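Stitches, slowly

August 23, 2022

I've been meaning to write about suturing since May, when Baltasar Echeverría sat me down with a needle, a length of thread and a cup of terrible coffee and told me to stop yanking. I was a yanker! Everybody in our little Toledo study group was, apart from Maximiliano Ulloa, who ties knots like he's wrapping a gift for his grandmother.

So, thread. I had no idea how much of this would be about thread. It wanders off, it curls back under itself, it finds whatever you just tied and tries to join in. My notes from that first month are mostly "where is the tail" (underlined, twice). Baltasar likes interrupted stitches for beginners — each one gets its own knot, so if you mess one up you only have to redo that one. I messed up plenty. I did 20 in one evening and kept 7.

The other thing I had to learn was to leave the ends alone until the knot is sitting where I want it. I trim too early, always have, same with my bangs.

Thread going in, thread lying across the tissue, and then one short cut with a single stitch next to a longer one with three:
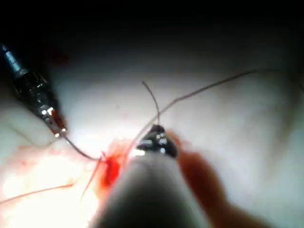
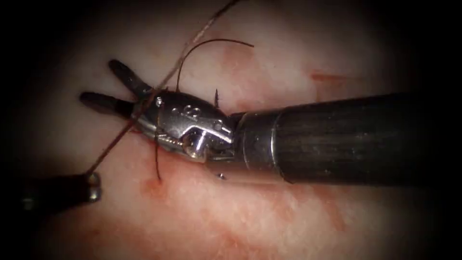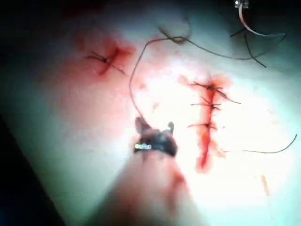

I'm still working on spacing. Maximiliano says to pick the spot for the next stitch before finishing the one you're on, and I nod and then forget completely because I'm so pleased about the knot. Next up is a new spool of thread and another long evening at the table, with better coffee this time (I'm bringing my own).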